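About Iltent

Iltent is an independent test bench for robot end effectors, arms, wrist cameras and motion controllers. We buy or borrow hardware, mount it, run it through a fixed set of tabletop tasks and publish the numbers. We do not sell hardware and we do not take commission on it.

The company began as a side project at Pluvbridge, where the founding engineers were choosing a gripper for a food packing cell and could not find two data sheets that measured grip force the same way. The comparison sheet they wrote for that job is still the basis of our intake form. It has been revised 5 times.

What we test

Most of our work is on grippers: parallel jaw, adaptive finger and soft pad types, in the payload range a bench-mounted arm can carry. To date we have logged 231 gripper and arm pairings. A pairing counts as logged only after the full task set has been run with the same controller settings from start to finish. Partial runs are kept but are not published.

The task set is deliberately plain. Objects are small and cheap, and are placed on a wooden tabletop. A typical layout has a bowl with a few light pieces in it and one or two small rigid items beside it. 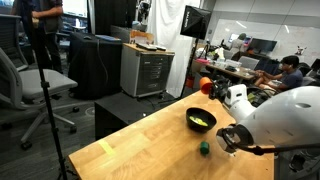

Each pairing is scored on pick success, placement error, cycle time and recovery after a missed grasp. Placement error is taken from the target point to the center of the object after release. Recovery is scored separately, as a gripper that misses more often but resets cleanly may be the better choice for an unattended cell. We report the four scores side by side and do not combine them into a single rating.

Cameras and controllers

Camera comparisons were added at the request of integrators who were seeing different results from the same gripper under different lighting. We run wrist and fixed views on the same task and record where the object estimate drifts. Small rigid items are usually the easy case. Pale items in a dark bowl are easy to detect but hard to separate from one another, and most of the disagreement between cameras shows up there.

Controllers are compared on latency, jitter and behavior at joint limits. Our logging layer, Flitis, sits between the controller and the arm and timestamps commands and joint states on one clock. It was written in house. It is available to clients under the same license as our reports. 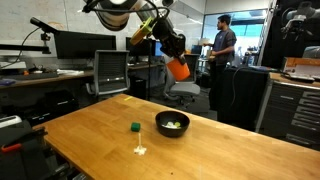 Cable routing is recorded for every mount - a stiff cable at the wrist can add enough drag to change a placement score, and we have had to repeat runs for that reason. Our standard mounting plate, the Yusuf plate, has a strain relief slot on two sides. Drawings are free on request.

Working with us

Manufacturers may submit hardware for test. Results are published whether or not they are favorable, after a review period in which the manufacturer may correct factual errors. Integrators may commission a private comparison using their own parts. Intake for the next round closes in September.

Print this page | E-mail this page

Related items
Report 209: Soft pads and parallel jaws on small rigid parts
How we measure placement error
Flitis release notes
Yusuf plate: drawings and hole pattern
Report 502: Wrist camera drift under mixed light

Contact Iltent | Copyright Iltent. All rights reserved. | Back to top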